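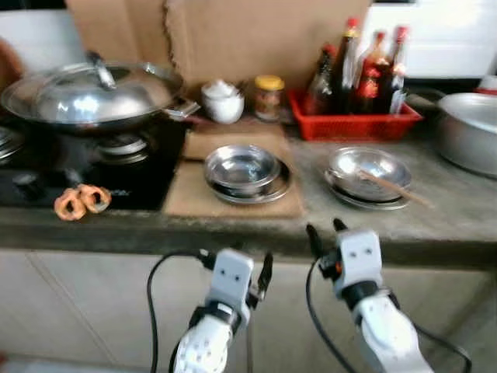 2024-11-12

I've been keeping a sourdough starter since October, mostly because Huiling Tang gave me a jam jar of hers and I didn't like to throw it out. Before that I'd bought the same sliced loaf for years and never thought much about it.

The first loaf was flat and sour and we ate it as toast. The second was worse. I had followed a recipe that wanted the dough left on the side overnight, and our kitchen gets warm in the evening when the boiler comes on. By morning it had gone slack and wouldn't hold a shape. I baked it in a tin and it came out like a damp brick.

Since then I've cut the overnight part and put the dough in the fridge before bed. That has helped more than anything else. I also stopped kneading. I fold it a few times while I'm doing the washing up and leave it alone in between.

Flour makes a difference too, though less than people say. I used the strong white from the corner shop for a while, then Reet Avotiņš brought round a bag of rye from the mill at Ostidside. I put two spoonfuls in the starter and it was noticeably livelier the next day. Too much in the loaf itself makes it heavy, at least the way I do it.

Things I still can't get right:

- the bottom crust, which catches before the top has any colour
- slicing it straight
- remembering to feed the starter when we're away

Haoran says to put a baking tray on the shelf below for the first of these. I tried it on the last loaf and it was a bit better – pale brown instead of black.

I keep the starter in the fridge door now and feed it when I want to bake. Huiling feeds hers every morning and thinks I'm neglecting mine. It still rises. Next I'm going to try rolls, as they'd be easier for packed lunches and I wouldn't have to slice them.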